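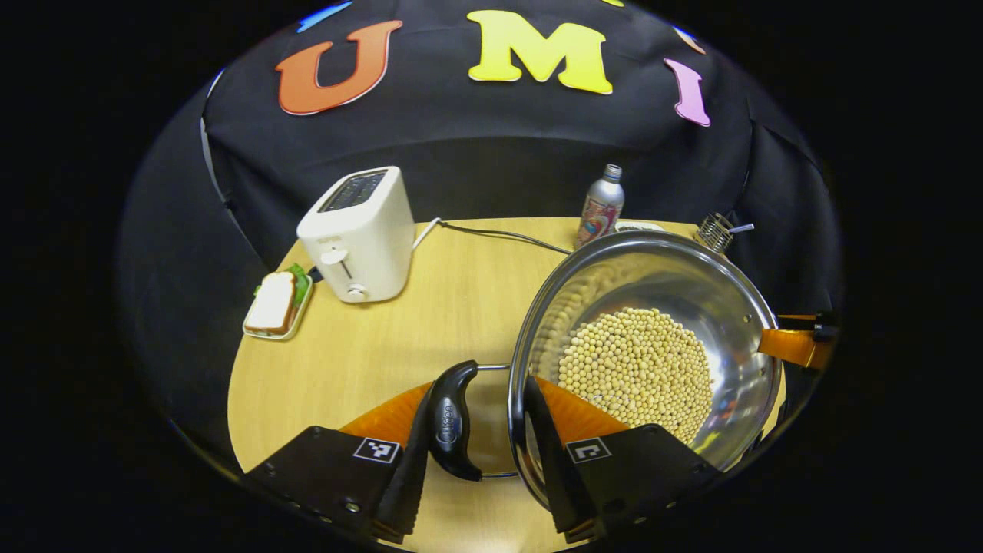

Two grippers on a steel pot of soybeans at Datport's training kitchen in Baston.

Humaira Rind cooked lunches at the Tsuji plant for 20 years. Since August she has spent most of her shift teaching machines to lift, tip and pour. Each move gets repeated up to 90 times with a hand-held gripper before the software group will take it.

"My back is better," she says. "My wrists are worse."

Datport kept all 44 kitchen workers when it took over the contract, but their jobs changed. Half the prep crew now records tasks or checks recordings. Pay went up a little — the overtime went away.

Katsuhiko Kikuchi stayed on the line by choice. He wants to know who will season the food. Shift lead Kaede Amano tells him that part is still his, and that the contract comes up for renewal next spring.

Contact the editors | © Turneck Magazine | Back to top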